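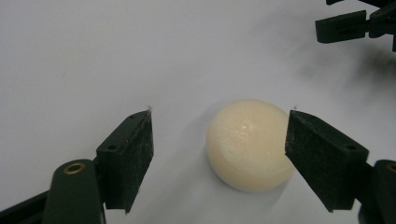 Rajitha Herath

Forkstead Kitchen Notes

Hello, and thanks for stopping by! Forkstead is a set of 72 handwritten recipe cards that I typed up over two winters, mostly at the kitchen table in Nastberg with the radio on. The cards came to me in a biscuit tin, and for years I only took them out when I wanted the plum cake. Then one November the tin got damp, a few corners went soft, and I decided it was time to put everything somewhere safer.

What's in the folder

Each recipe is its own text file in the cards folder, named after the dish as it was written on the card, old spellings and all. Of the 72 cards, 57 have a full list of amounts. The rest say things like "butter, enough" or "flour until it feels right," and I have left those just as they are (I did try guessing at the dumplings once, and we ended up ordering in).

The file index.csv lists the title, the main ingredient, the oven setting if there is one, and a notes column where I've rambled a bit. Amounts are in whatever the card used, so you'll find cups, grams and the occasional teacup. If you want everything in grams, there's a second folder called metric, but it only covers the baking so far.

Things to know before you cook

Oven settings on the older cards were meant for a Solleo range, which ran hot. I take the temperature down a little for cakes and keep a close eye on anything with sugar on top. The custard card says 50 minutes and mine has always needed longer, so please trust the wobble over the clock.

One card is titled only "Moon" and seems to be a soft, sweet bun with cardamom. I have no idea where the name comes from, and if your family makes something like it I would dearly love to hear from you!

Fixes and additions

Typos are mine, and corrections are very welcome. Please leave the wording in the cards folder alone unless it differs from the scan, and put your own changes in the notes column with your initials. You are free to copy, print and share any of it.

Contact: Rajitha Herath | © Forkstead Kitchen Notes | Back to top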